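Lab 5 – Looking after the humanoid (Zameck cell)
Instructor: Kyrylo Antoniuk
Rev. 8 Aug 2019

Last handout had the old battery steps in it, throw it out. Lab 4 stuff (homing, joint names) assumed known.

Before power on
Belt on the hoist hook, hook on the torso ring. Both legs unloaded. Walk round it once, look at knees and ankles for loose covers. Covers on the thighs come off with the small hex key, NOT the Torx – we have stripped two already.
Floor cable: run it behind the legs and leave slack. A tight cable pulls at the hip when it steps back and you get fault 605, which looks like an encoder fault and is not one. Pendberg group lost a whole afternoon in June to this.

Warm-up
Arms first, slow, 5 minutes. Then wrists. Listen at the elbows, a dry click means grease, a grinding noise means stop and come get me. Log it either way.

Grip check
Done on the office chair, standing, both arms forward, one hand closing on the top of the backrest. Backrest is a good test becuase the mesh gives a little and the fingers have to follow. Hold, release, repeat 9 times, write down finger current each time. Numbers should stay flat. If they climb, tendon is binding or the glove pad is worn.
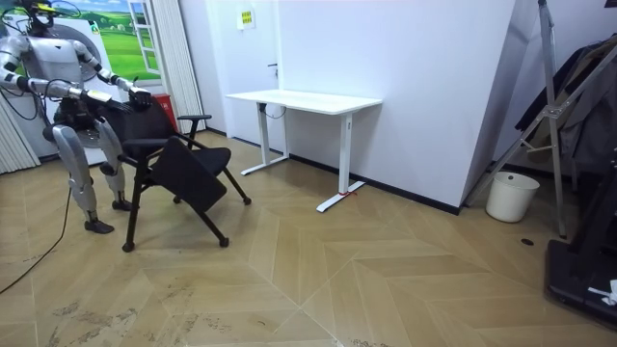

How often do the finger tendons need re-tensioning?
After around 40 hours of run time, or sooner if finger current climbs during the grip check. Use the Jemal gauge, not your thumb.

Re-tension steps
Power off, wait for the fan to stop. Palm plate off, two screws, put them in the tray. Turn the adjuster a quarter turn, check gauge, again if needed. Never more than a full turn in one go. Plate back on, re-home the hand, redo the grip check from the start.

Cables at the head
Check the loops near the visor by hand. They should move freely when the neck turns fully left and right. Rubbed spots get sleeve, Fastlow box, second drawer. No tape, it leaves glue on everyhting.

Hand in: log sheet, current readings, one line on anything odd. Bring your own hex keys next week.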